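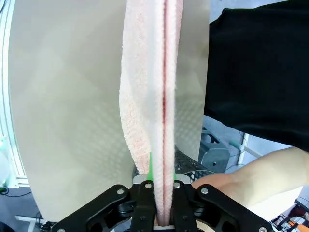
Towel Week at the Gresari Guest House

Every April, before the summer visitors start coming up the Hestville road, we pull every last towel out of the linen room and go through the whole lot. Bath towels, hand towels, face cloths, the big beach ones that everybody loves and that take forever to dry, all of it comes off the shelves and gets looked at, sorted and folded again. The final tally this spring was 551, which surprised us, as we could have sworn we had nearly 500 and no more than that. (If you stayed with us last year and left one of your own behind, it is very likely in the blue crate by the front desk, washed and waiting for you.)

A few of our regulars wrote over the winter asking how we fold, and one of you wanted to know why the towels in the Bernora rooms always seem so much plumper than the ones at home. So pour yourself something nice and settle in. I should warn you that I can talk about towels for a good long while, and my family has stopped pretending to be interested, so you are doing me a kindness by reading.

The off-white terry ones are my favorites of the whole collection. We bought them when we opened the two rooms at the back, and they have a faint speckle of pink in the loops that I only noticed once I got them home and into the daylight. I like to gather one up long and narrow first and give it a bit of a shake before it goes down on the table, so the loops get a chance to stand up again. If a corner flops out to one side, let it flop! You can tuck it in on the last turn.

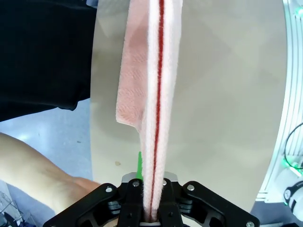
Thirds is how my mother folded, and thirds is how we still do it here, lengthwise first and then over and over until you have something that sits nicely on a shelf. Her rule was that the edges should end up inside where guests don't see them, and I kept to that for years, but I've gone soft on it lately. A thin line of deep red running down a pale, fluffy strip like this one is much too cheerful to hide, and with the salmon-pink terry hanging next to it you have just about the prettiest pair of colors in the linen room. So the red goes to the front now, facing the door, and I hope she would forgive me.

A few odds and ends, for those who asked:

We wash on warm and skip the fabric softener altogether. It took me a long time to come around to that, as I do love the smell, but the towels drink up water so much better without it.

Stacks on the open shelves are 5 high and no higher. Six looks lovely for one afternoon and then leans over like a tired fence post.

Anything too thin for guests goes into the Prothero basket, named for the old Prothero barn, where the towels begin their second life drying off muddy dogs. We have a generous pile for them this year, and the dogs are welcome to it.

The rooms open again soon, and the towels will be on the beds when you come in, folded in thirds with the stripe showing. If you'd like extras for the lake, tell us when you book and we'll leave a couple on the chair for you. Monday is wash day, so please bear with us if the hallway smells like soap and somebody comes past your door with their arms full.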